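FOOD LABELING AND PACKAGING
Unit 4: The Package as a Source of Information

Posted Feb 23, 2026

Reading for this unit: course packet, chapters 3 and 4. Students should bring the packet to class.

4.1 Purpose of the unit

A food package protects its contents during transport and storage. It also carries the statements that the seller is required to make and those the seller chooses to make. This unit deals with the second group, and in particular with small goods sold both singly and in larger packs.

4.2 Outer and inner packaging

The outer package is the one a buyer sees on the shelf. The inner package, or wrapper, touches the food. When the two are separated, the wrapper may be all that remains to identify the product. Designers therefore have to decide which elements should be repeated on the inner layer. Space is limited, and a wrapper that is folded or twisted will hide part of whatever is printed on it. Color and pattern often survive this treatment better than words do.
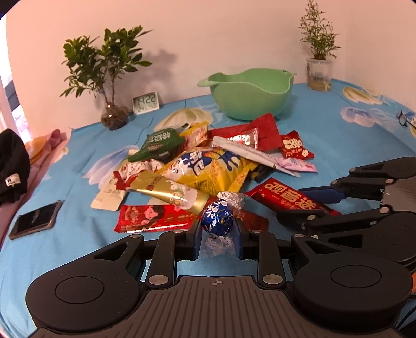
The course uses the confectionery maker Panomis as its running case. Panomis sells a boxed assortment under the name Hireo and supplies the same pieces in bulk to the retailer Tjoa. Boxed pieces reach the buyer with a full ingredient panel. Bulk pieces depend on a shelf card kept by the store. Students should consider who is responsible when the card is missing or out of date.

4.3 Voluntary statements

Words such as "classic," "fine," and "traditional" are usually treated as general praise. Statements about origin, weight, or content can be checked and are held to a stricter standard. The line between the two groups is not always clear, and the packet contains disputed cases from both sides.

4.4 Written assignment

Prepare a report of no more than 2,000 words comparing the inner and outer packaging of one product. The report should cite at least 5 sources, of which 3 must come from the course packet. Late reports are accepted only with prior written approval from the department office.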